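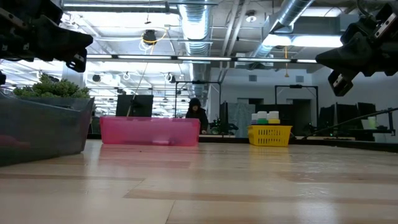
## 5. Setting the table

By now both arms should be bolted down, powered, and on speaking terms with the controller. If they aren't, go back to section 4, where the cable labels are. Everything from this point assumes the Ornora build with two grippers, the low fixed camera, and the wooden tabletop. If you swapped the top for something else, the shapes of the steps still hold but your Z heights will not.

### 5.1 Before you put anything down

1. Hit the red stop on each arm base. Both of them. The left one does not stop the right one, a fact we learned in September and have since written on tape.
2. Wipe the top with a dry cloth. Our planks are glossy and throw back the ceiling lights, and a smear of oil makes the reflection wander in a way the detector finds fascinating.
3. Turn the overhead lights on, all of them, and leave them on. Calibration done with half the lights is good for half the lights.
4. Park the arms high, one at each side, with the fingers pointing down and in toward the middle. In the Tsegaye console this is `park high`. Plain `park` folds them flat onto the table, on top of whatever you have there.

> **Caution:** `park high` moves both arms at the same moment. Keep your hands off the table and your sleeves to yourself.

### 5.2 Placing the bins

The bins are ordinary plastic ones in colors that are hard to confuse. Gray goes left, pink goes in the center, yellow goes right. You may use other colors. You will then be editing the config file, and you will miss a line.

1. Set the tall gray bin on the left. It holds the greenery, which should stick up past the rim so the fingers have something to close on. If the clump sinks, fluff it. There is no better word and we have tried.
2. Set the wide pink bin near the middle with the notch along its lower front edge toward the camera. Pink is the drop target and starts every run empty.
3. Set the yellow basket on the right and stand the three bottles in it, close together, caps up. The caps should clear the rim. A bottle with its cap below the rim is invisible to the planner, which will report the job finished and feel good about it.
4. Step back to the console and run `bins check`. Each bin should come back with its color name and the word `ok`.

**Note:** Translucent plastic picks up whatever is behind it. If pink comes back as `unknown`, look at what has changed on the far counter before you start moving the bin. A monitor straight behind it is fine as long as it was there when you calibrated.

**Note:** The yellow basket has a grid of small holes down its sides. Do not let a finger tip rest in one. It fits well enough to go in and not well enough to come out.

### 5.3 Talking to the arms

The arm server listens on port 3054. The Parkico viewer, if you installed it, is on 3000. Mixing these up does no harm, but it produces an error message of great length and no content.

1. Start the arm server first, then the viewer.
2. Release both stops.
3. Set speed to 4 percent:

 `speed 4`

4. Run `touch gray`, `touch pink`, `touch yellow`, in that order. The nearest arm goes to a point above each bin, waits, and returns to park. The left arm takes gray and pink, the right arm takes yellow.
5. Watch the gap between finger and rim each time. You want a hand's width. If you get less, raise `z_clear` in the config and start again at step 4.

> **Caution:** Do not type `speed 100` to save time. It is a legal value. Bethel Gebretsadik repaired the last wrist housing over two evenings and has asked that it be the last.

### 5.4 People behind the counter

The far counter is out of reach of both arms, so you can stand there while they run, and it's where the operator should be. You can work at the monitors, rest a hand on the edge, keep your hood up if the heating is off. Leaning over the edge toward the bins is the part to skip. The planner knows where the counter is and has no opinion about elbows.

Keep cups on the counter, well to the side. Do not carry them across the table.

### 5.5 If it goes wrong

- **Arm stops halfway and sulks.** Usually a joint limit. Run `why`, read the joint number, move the bin a little toward the center.
- **Gripper closes on nothing.** Bottles have drifted. Bunch them up again and rerun `bins check`.
- **Greens arrive in pink a leaf at a time.** Grip width is too small. Change `grip_open` under the gray section of the config.
- **Both arms want the pink bin.** The Zudness scheduler is off. Turn it on. It should have been on.
- **Viewer shows a frozen picture.** Restart the viewer only. Leave the arm server alone or you'll be doing 5.3 again from the top.

Last checked against the build on January 21, 2024. Section 6 covers the first pick, and wants the bins left exactly where they are now.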